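From: Tegwen Howells
To: midthorpe-housing list
Subject: Re: Bedroom radiators cold on the top floor

Meinir Voyle wrote:
> The top floor bedrooms at Midthorpe are still under temperature at
> 7 in the morning. Ground floor is fine. Do we need a bigger pump,
> or can this be balanced out? Unit 20 has complained twice.

Please don't order a pump yet. I read the controller log on Thursday and the flow temperature holds at 72 all night, so the boiler side is keeping up. The ground floor loops are short and take most of the flow. That is a balancing problem — the lockshields downstairs were left fully open after the July drain-down.

Unit 20 has its large bed in a bright bedroom, and the window area matters for the heat loss figure. I have recalculated it at 1109 watts. The existing radiator covers that if it gets its share of the flow.

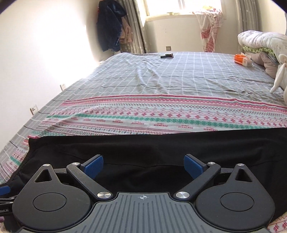 Order of work

1. Close every ground floor lockshield, then open each one a single turn.
2. Leave the top floor lockshields fully open.
3. Bleed the top floor, starting at the end farthest from the riser.
4. Let the system run overnight before touching anything else.
5. Read the return temperatures and trim the ground floor by quarter turns.

The Vedel valves have a left-hand thread on the cap only. Two were cracked last year by someone forcing them.

Meinir, can you send me the pump setting as it stands now? The Nwankwo drawings show speed two, but they predate the extension.

Tegwen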